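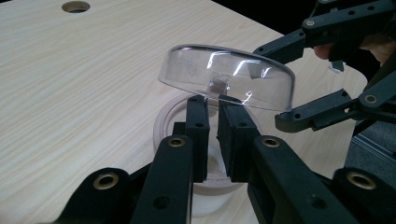
A clear plastic lid. You can see right through it.

What is plastic?

Plastic is a material made in factories. Most of it starts as oil or gas from deep under the ground. Factories turn this into small pellets. The pellets are melted and shaped, then left to cool and harden.

Plastic is made of very long chains of tiny parts. The long name for these chains is polymers. Some chains make a stiff plastic. Others make one that bends and crinkles, like the bag a snack comes in. 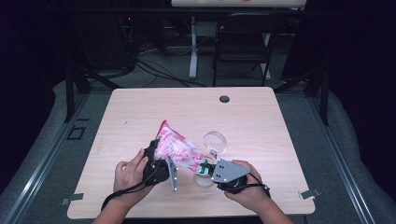 Why are bags hard to recycle?

Soft plastic is thin and light. At a recycling centre it can wrap around the wheels of the sorting machines, and workers have to stop them to pull it out. Many chip bags also have a very thin layer of metal inside. It keeps the chips crisp, but it is hard to separate from the plastic.

Check the rules where you live before you put a bag in the recycling bin.
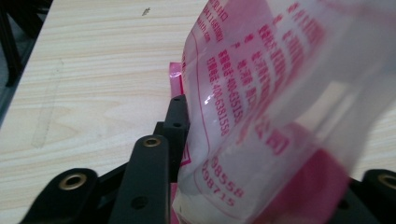

Comment from Darus, 10 September 2020
My class saved our soft plastic for 4 weeks and we had 26 bags. Does the colour of the printing matter when they get melted down?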